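**Ticket 3544 – Desk pair by the window row: step at the join, monitor wobble, cables**

Status: Closed
Category: Furniture / workstation
Opened by: Audrey-Anne Poirier
Assigned to: Ross Guthrie
Priority: Normal

**Original report (Audrey-Anne)**

The two desk sections in the second bay don't line up any more. There is a step where they meet, enough that a mouse catches on it and a sheet of paper won't lie flat for writing. The monitor on the left section also shakes when anybody types on that side. It got worse after the bay was moved toward the window in August.

Also, the cables behind the left monitors have come out of whatever was holding them. One of them slides down onto the work surface during the day and I keep pushing it back.

Not urgent, but two people use these desks and both have complained. Please don't swap the desks for the Tollen ones in storage. Those are shallower and the monitors end up too close.

**Ross, first visit, 9:40**

Checked the join with a straightedge. Right section is sitting higher than the left at the front and almost level at the back, so it's a twist and not a plain height difference. Leveling feet on the left section are wound nearly all the way in at the front. On the right section they're out several turns. Whoever moved the bay probably set the feet by eye on the old spot and didn't redo them.

Floor there is carpet tile over a raised floor. One floor panel rocks a little when you step on its corner. Not bad enough to lift today.

Monitor wobble: pushed on the screen with the desk braced and it stayed put, so I think the stand is fine and it's the desk that moves. Will level first and then look at it again.

Did not touch the cables. Need somebody at the desk to tell me what can be unplugged.

**Audrey-Anne, reply**

Everything on the left can be off from 12:30 to 1:30. Please leave the computer on the right section running, it's in the middle of an export. The things at the back of the desk can be pushed aside but please don't put them in the drawers, people lose track of them.

**Ross, second visit, 12:35**

1. Moved small items away from the join, left the rest where it was.
2. Wound the left front feet out until the front edges met. Took a few rounds because the rocking panel takes up some of the change.
3. Loosened the two bracket screws under the join, pressed the sections together, tightened again. One screw was stripped. Replaced it with one from the Verhoeven spares box, same thread, slightly longer, doesn't come through the top.
4. Ran the straightedge over the join at the front, middle and back. Front and middle good. Back still has a very slight lip, can be felt with a fingernail.
5. Wiped the surface with a microfiber cloth and a little water. No spray, per the note from the desk supplier about the edge band.

Monitor test: typed on the left side for a minute, shake is much less. Still a small movement if you lean on the front edge with both forearms. That's the desk flexing and I can't take it out with the feet.

Cables: started sorting but ran out of time before 1:30. The clips are gone, only the sticky pads are left. Desk left as it is until I have new clips.

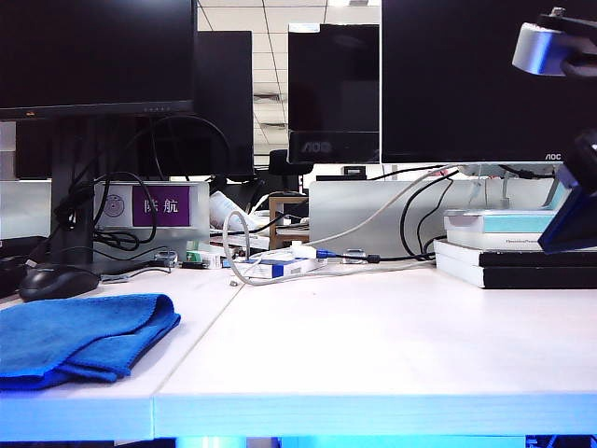 *Desk pair after leveling, cables still to do. Blue cloth is on the left section.*

**Audrey-Anne, reply**

Much better, thank you. The mouse goes across without catching. I can feel the lip at the back but nothing gets used there so it can stay.

Two questions. Are the cables going under the desk or staying behind the monitors? And is the name placard on the partition going to be in the way? I'd like it left where it is.

**Ross, reply**

Placard stays. The cables don't need to pass in front of it once they're held up.

Plan is to keep them behind the monitors and take them down in one bundle. I don't want a tray underneath the join because it would cover the bracket screws, and those should be checked again in a few weeks.

I asked for adhesive clips and a sleeve from Nikine. The 600 mm sleeve is too short with the slack people want for tilting the screens, and they only have it in 300 and 600. So I'll use two lengths of the 600 and overlap them.

**Ross, third visit, Wednesday, 8:15**

Parts in. Did this before anyone was at the desks.

- Old sticky pads off with a plastic scraper. Some residue left on the back, not visible from the chair.
- Cables separated. One video cable wasn't connected to anything at either end. Coiled it, labeled it with the ticket number and put it in the Skullomo bin in the supply room. If it belongs to somebody, it's there.
- Sleeve on, overlap taped.
- New clips on, bundle goes straight down at the back edge. Left a loop so the screens can still be turned.
- Powered up, both screens came on. Tilted each one all the way, nothing pulled.

Checked the join again while I was there. No change at the front or middle.

Rocking floor panel passed on to building maintenance as ticket 155 on their list. If they lift it and the desks have to move, the feet will need setting again – please reopen this ticket and don't start a new one, so the notes stay together.

**Audrey-Anne, reply**

No cable on the desk all day and no complaints. OK to close.

**Ross**

Closed. Bracket screws to be checked at the next round of desk inspections, hex key is taped under the right section.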